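Gusa opens Eder simulator to outside users

05/02/2024

Lornesness software firm Gusa has released Eder, the simulator it uses to train and check its tabletop manipulation software, as a free download for research use. The package includes the renderer, the scene generator, a set of scripted grasping tasks and the evaluation tool that the company has used in-house for its own controllers. A paid license is required for commercial work.

Eder produces synthetic camera views from the wrist of a robot arm, along with the joint positions, contact forces and object poses that go with each one. A user writes a short scene file naming the kind of surface, the kinds of objects and the task, and the generator fills in the rest. Surface material, lighting, object placement and the starting pose of the arm can all be changed between runs or held fixed.

"Most of our effort went into the surfaces," said Koen Coppens, who leads the simulation group at Gusa. "We had a grasping policy that did well on plain gray tables and fell apart on stone. It took the veins for edges. We needed a lot of stone, wood and patterned laminate, and we needed it without going out and buying countertops."

The release comes with 3000 surface materials. Marble, granite and other stones make up the largest group, and they are the ones the company recommends for testing depth and edge detection. The pattern is generated from a seed number, so a user who finds a case where a policy fails can send the seed to a colleague and get the same veins in the same places.

Objects near the border of the camera view are left where the generator puts them, even when only a small part shows. Earlier versions threw those layouts out. According to Coppens, the filter made the training data too clean, and policies trained on it would freeze when a real object was only partly visible. The filter is still in the package but is switched off by default.

The planning side has also changed. Eder now calls the motion planner in a separate process and records each plan it rejects, with the reason. In the version Gusa used last year, a rejected plan was dropped without a trace, and engineers had to rerun the task with extra logging to find out what had gone wrong. Jelle Aerts, who maintains the planner interface, said the change was requested by the people who use the tool every day.

"You would see the arm sit there with the jaws open and have no idea if it was waiting on perception, waiting on the planner or just stuck," Aerts said. "Now there is a line in the log for each of those."

Two planners are supported at release. Others can be added through a small adapter, and the documentation walks through one from start to finish. The adapter has to return a path and a status code within a time limit set in the scene file. If it does not, Eder marks the attempt as timed out and moves to the next one.

The evaluation tool runs a policy through a fixed list of 200 layouts and reports grasp success, collisions with the table and time to first contact. Results are written to a plain text file and, if the user wants, to a web page with a still from the wrist camera for each layout. The stills are taken before the arm makes its first move toward the target. Gusa said it chose a short list so that a full run would finish overnight on one workstation with one graphics card.

A longer list of 2593 layouts is offered as a separate download. It was put together by Wilma Segers from cases that had caused trouble during internal testing, and it is weighted toward handles, round objects and items close to the border of the view. The company does not recommend it for tuning. Segers said that users who train on it will have nothing left to check against.

Outside testing took place at Orneck, a robotics workshop that has had access to Eder in its trial form. Willy Michiels, who writes control software there, said the simulator was quick to set up but that contact between the fingertip pads and thin objects was still not reliable. Flat items sometimes slid through the surface of the table when pressed near one end.

"We reported it and got a patch, and it was better after the patch," Michiels said. "I would not call it fixed. For anything with a bit of thickness to it we have had no complaints."

Orneck used the tool to compare versions of a wrist camera perception model before putting one on a real arm. Michiels said the ranking in simulation matched the ranking on hardware, though the success rates in simulation were higher across the board. He advised new users to treat the numbers as a way to sort candidates and to leave any prediction of real performance out of their reports.

The package runs on Linux only. It needs a graphics card with hardware ray tracing for full-quality output, and there is a reduced mode for older cards that drops soft shadows and reflections. A full install takes up over 40 gigabytes of disk space, most of it surface materials. Users who do not need all of them can pick groups during setup.

Python bindings are included. Bindings for C++ are in the repository but are marked as untested, and Gusa said it plans to finish them before adding anything new. Scene files from the trial version will load, with a warning for any setting that has been renamed.

Jozef Van Hecke, who handles licensing for the company, said research users need to register with a work or school address. Trained policies and rendered images belong to the user and may be published. The surface materials may not be passed on separately.

Bug reports go through the public tracker. Reports should include the seed, the scene file and the planner log. The evaluation list, the adapter guide and a starter scene with a marble surface and an open two-jaw gripper are on the download page.

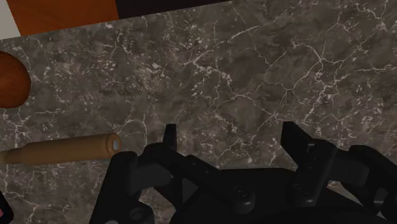
More in software

Orneck posts notes on wrist camera calibration

Planner adapter guide for Eder: known problems and workarounds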